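What I Learned Watching a Robot Hand at Work

02/07/2022
By Heloísa Godoy

Our town is deciding whether to put public money into a robotics training room at the old Millbridge depot. I have read most of the letters for and against it, and I wrote one of them myself, against. Then a reader suggested I go and look at one of these machines before I wrote another. That was a fair point. So I took a Saturday and drove to the open day at Jelholm, a small firm that sets up robot cells for packing and sorting work.

I still have doubts about the depot plan. They are different doubts than the ones I started with, and I think the difference is worth a column.

The firm let people in by groups of 15. We got badges and a short talk about staying behind the line, and then we stood and watched. I had expected music and big screens. There was one white-walled station with a conveyor, some blue plastic bins, and a robot with a hand on the end of its arm. The hand has four fingers and a thumb. Its job was to deal with white six-sided parts, the size of which I never got a straight answer on, and the bins were there for the parts to end up in.

The engineer running our session was a woman named Tamošiūnaitė. She talked less than any engineer I have met. When somebody asked how fast the robot was, she said it was slower than a person. When somebody asked if it would get faster, she said yes, and that she could not say when. I wish the people who wrote the depot proposal had been that brief. The proposal runs to 376 pages with the appendices, and I could not find either of those sentences in it.

I stayed for two sessions, because the second group had space. The first thing I noticed was how much of the work is getting ready to work. The arm comes over the belt. The fingers open and line up. The hand moves a little, stops, and moves again. A person picking up the same part would not think about any of this. If you have spent time on a packing floor, and I did for three years before I ever wrote for a paper, you know that your hands learn the part in the first hour and after that you are thinking about lunch.

The robot does not get to think about lunch. Every pick has to be worked out. Tamošiūnaitė told us that at Jelholm a new part means 200 practice picks before they will show it to a customer, and 300 if the part is shiny. Somebody has to stand there for all of those. Somebody has to put the parts back on the belt. I asked who that was, and she pointed at a young man by the door, who waved.

This is where my letter was wrong. I had written that a room full of robots would have no use for people once the ribbon was cut. At the station I saw, two employees were busy the whole time. One watched the computer and the other handled parts. Both had been hired in March. Neither had a degree in the subject. The young man by the door had been a roofer.

I do not want to make too much of that. Two jobs at one station is not a plan for a town, and the aim of the two jobs is to reach a day when the station needs fewer people. Tamošiūnaitė did not pretend otherwise. A man in my group asked her straight out whether the machine was meant to replace line workers, and she said that some of the customers want it for that and some want it because they cannot fill the night shift. She said she does not get to pick the reason. I thought it was a decent answer. It also happens to be the question the depot proposal avoids.

A friend who works in Cambridge, and who sees a lot more of this than I do, told me later that a hand with fingers is the hard way to go about it. For a part like that, on a flat belt, a suction cup or a plain two-sided grip would do the job for less money and with less waiting. I believe him. I put the same point to Tamošiūnaitė in the second session. She said the firm already sells the plain kind, and that the hand is for the customer who has forty kinds of part and does not want forty grips. Whether Millbridge has any such customer is something I would like to see in writing.

So what should we do with the depot? I would support a smaller version. Rent one station for a year. Put it where people can come in and try running it, on evenings as well as weekdays. Pay the trainees, even a little, because the roofer told me he could not have afforded to learn this for free. At the end of the year, publish how many people came, how many were hired, and who hired them. If the numbers are good, build the rest. If they are bad, we will have spent a year's rent and can use the building for something else.

What I would not support is voting on the full amount this summer on the strength of drawings. The drawings show a busy floor with smiling people and fast machines. I stood at a real station for most of a morning. It was quiet and slow, and I liked it better than the drawings – but it was a long way from what we are being asked to pay for.

The council meets twice more before the vote. Both meetings are open. I would ask anyone with a strong opinion, on either side, to go and watch one of these stations for an hour first. Jelholm takes visitors by appointment, and the parking is free.

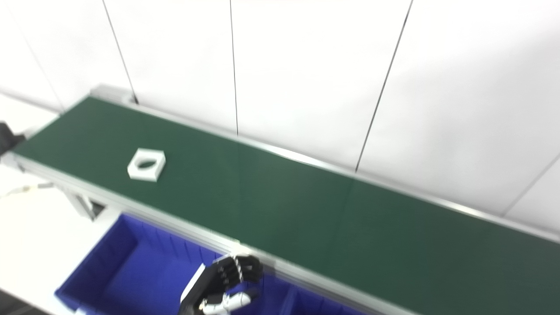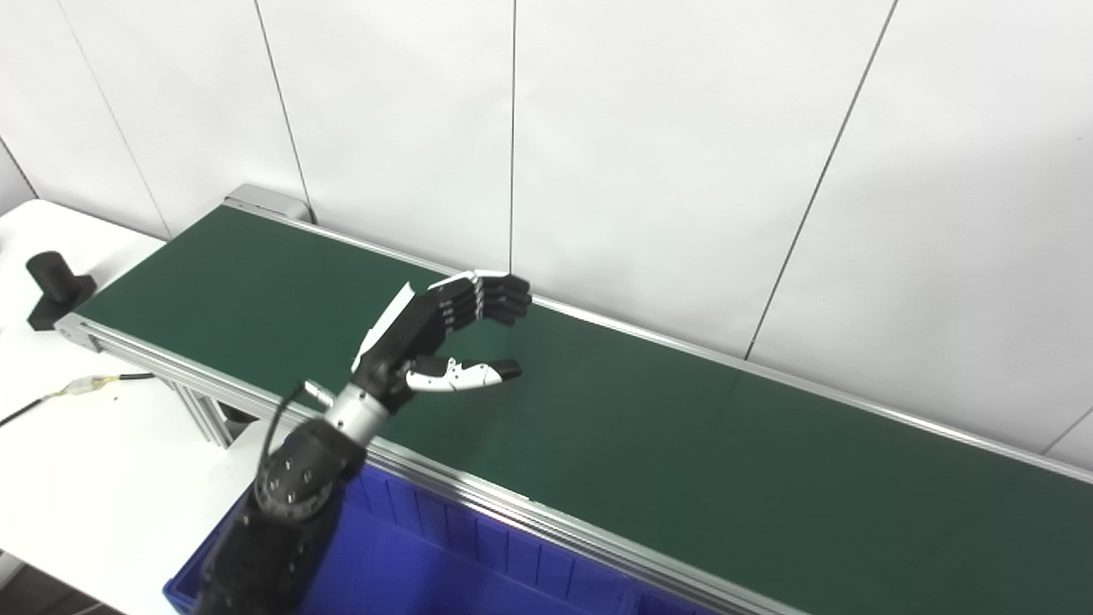
The conveyor station at Jelholm. First picture: the hand by the near rail, with a white part on the belt. Second picture: the hand out over the belt, fingers straight.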